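Workshop notebook — finishing bench
Monday, September 22, 2025

Black by iron, continued

Opened the jars first thing, before the kettle even, and the new iron liquor is lovely. The one made from degreased wire wool in white vinegar has gone a clear grey-green with hardly any rust on the surface, and the smell has calmed down from last week's eye-watering stage. The jar made with malt vinegar is brown and murky and I still can't tell what it's doing in there. Both go on the test boards today.

For anyone picking this book up cold: we want a proper deep black on the Herance cabinets (ash carcass, oak doors, the lot to match) without paint and without the flat, sooty look you get from pigment stain. Iron and tannin make the colour inside the wood itself. Oak has plenty of tannin of its own. Ash has next to none, so it has to be fed some first, and that is where all the fun is.

Recipe as it stands

Iron liquor: 1000 ml white vinegar, one pad of fine wire wool, washed in hot water and washing-up liquid, rinsed, squeezed, pulled apart. Lid on loosely. Never screw it down, it gasses. Leave it until the wool has mostly gone, then pour through a coffee filter. Twice through the filter if there are bits. I skipped the second pass on the first batch and got orange freckles on a very nice piece of ash, which is now a very nice piece of kindling.

Tannin: Verbruggen powder, 2 per cent by weight in warm water. It clumps if you tip it in all at once. Sprinkle, stir, go away, stir again. The tea we used in the summer does work but every brew came out different, and I was getting through a box of teabags for one small drawer front. The powder is so much easier. I should have bought it in the first place.

Keep separate brushes. SEPARATE. One drop of iron in the tannin pot and the whole pot goes purple and then black, very pretty, completely wasted. I've put blue tape on the iron brushes and none on the tannin ones. Please don't borrow either for glue.

Boards done today

Offcuts are from the Utitz yard, same stack as the Herance timber, planed and then sanded. I wetted every one, let it dry and knocked back the raised grain before any chemistry went on. It feels like a waste of a morning and makes a huge difference, as the iron raises the grain like mad otherwise and then you're sanding through your own colour.

Oak, iron only. Went grey within a breath or two, then slate, then a sort of wet-crow blue-black. I never get tired of watching it. As it dried it faded back to slate, with the medullary flecks staying paler. Handsome, but it's a different colour from what was asked for.

Oak, tannin then iron. Much darker, much more even, and the flecks come down to meet the rest. One coat of each nearly does it. A second round of each gives black.

Ash, iron only. A sad mushroomy grey. Kept for reference.

Ash, tannin then iron, one round. Dark grey, blotchy near the knot, surprisingly blue in window light.

Ash, tannin, iron, tannin. This is the one! The last tannin coat goes on over the dry iron and picks up whatever is sitting loose on the surface, and the colour drops a whole step while you look at it. Almost as deep as the oak. Under the bench lamp I had to turn them over to read which was which. Board 137 in the rack, if you want to go and admire it. I already have, several times.

Sycamore, same as above. Didn't expect much and didn't get it. Even colour, but it looks like cardboard. Too little going on in the grain for the black to play with.

Malt vinegar jar on oak: browner, warmer, slightly dirty. I don't hate it. Might suit a frame or a box some day. No good for Herance. I'm keeping the jar going anyway, on the shelf by the sink, labelled.

Timing

I left the tannin to soak before the iron for different lengths, anything from straight away up to 40 minutes. Straight away is bad — the two mix on the surface and you get a black sludge that wipes off on your cuff. Touch dry is what we want. Bone dry overnight is fine as well, and a good deal more convenient when there's a full set of doors to do, so my plan is tannin in the afternoon, iron the next morning.

Flood it, keep a wet edge, don't go back over. Any brush mark you leave in the iron stays. On vertical faces it runs, and the run is darker than the rest for ever, so everything gets stained flat, before glue-up if at all possible. That does mean masking the joints. I tried green frog-type tape and it bled under on the end grain. A smear of paste wax on the tenons seems a terrible idea with glue coming later, so I'm not doing that. Cheap tape pressed down hard with a fingernail was better than the dear stuff. Need to try it on a real tenon.

How black is black

The brief from the Herance people says "black but still wood". I've read that sentence more often than is healthy. I think it comes down to whether you can see the grain from standing height in ordinary room light, and it's hard to judge on an offcut the size of a paperback. A board that looks perfect in the hand can go completely dead once you have a whole surface of it. Long grain helps, as the eye follows it along.

What I'd like to avoid is two sorts of black in one piece: doors with a bold open figure and a carcass side with hardly any. Ash and oak are both ring-porous so they should sit together well enough, but I want to see them large. Next step is a pair of half-size panels, one of each, stood upright side by side by the big doors.

A dark tabletop is a good thing to keep looking back at for this. Stained black all over, and the fine grain still reads along it.

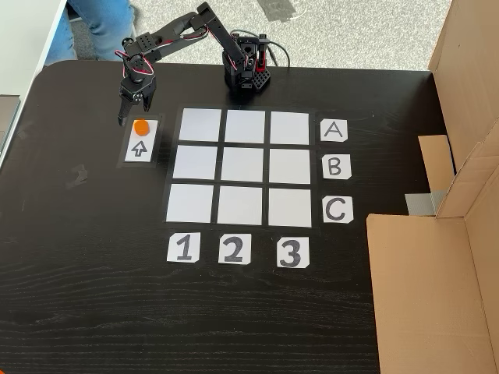 Topcoats

The raw iron black is matt and a bit chalky, and it looks grey until something goes over it. Don't panic at this stage. I did, the first time, and put on a third round it didn't need.

Before any topcoat: wipe down with a weak bicarb solution to deal with the leftover acid, then clean water, then let it dry right through. On the boards where I forgot the bicarb there's no visible difference at all, so I can't swear it matters, but these are going into somebody's home with brass hinges and I'd sooner be careful.

Then a rub with a grey pad, very light. Stop the moment you see brown on the corners.

Tried so far over the ash:

Grasska oil, clear. Glorious. Pulls the black right down and gives it depth, with the grain standing up in it like the grooves of a record. One thin coat, buffed off, and another the day after. Slight warm cast, which kills the blue nicely. It takes an age to go off in this weather and the rags must be laid out flat outside, not balled up in the bin. Sorry to go on about the rags but I found two in the bin on Friday.

Shellac, blonde. Fast and clear, and a touch too shiny for this. Made the grain look sharper than the oil did. Good under wax, perhaps.

Paste wax alone. Beautiful to touch. Marks if you so much as look at it with a damp glass. And the pale wax dries white in the pores! I spent most of lunch picking it out with a toothbrush. If we ever want a limed effect on black then we've found it by accident, and it did look rather good. Board kept.

Water-based varnish. Bluish, plasticky, like looking at the wood through a sandwich bag. No.

So it's the oil, unless the wear test says otherwise. I've oiled a spare shelf and put it by the kettle, where it will get mugs, drips and elbows. Please use it. Don't be gentle, and don't wipe up after yourselves for once.

Light

Forgot to write this up last time. The strips in the south window have been half covered with card since the summer. Iron black on oak: can't see the line. Iron black on ash with the powder: a very faint line if you tilt it, and I might be wishing it into being. The strip with the shop-bought spirit stain has gone plainly reddish on the open half. Hugely encouraging. They go back in the window until November and then I'll look again.

Things that went wrong

Dripped iron liquor on the bench beech. It isn't coming out. Oxalic acid would probably shift it but then I'd have one clean patch on a filthy bench.

Steel dust from the grinder had settled on the tannin-wet boards nearest the door, and each speck made its own tiny black star. From now on no grinding while anything is wet with tannin, and the boards live at the far end.

Fingers. Gloves for the tannin as well as for the iron. I had grey nails all weekend and the lemon juice only half shifted it.

To do

Half-size panels in ash and oak, tannin tomorrow afternoon.
Order more powder from Verbruggen, the big tub this time.
Ring Utitz and ask whether there's more ash from the same log, or at least something as straight.
Start a fresh iron jar now so it's ready when this one runs low. Same vinegar, same wool, date on the lid.
Ask Herance about the insides of the drawers. Natural ash against a black front would look terrific, and it would save a lot of staining.
Test hinge brass, screwed to an oiled offcut, left somewhere damp.
New coffee filters, not out of the kitchen packet please.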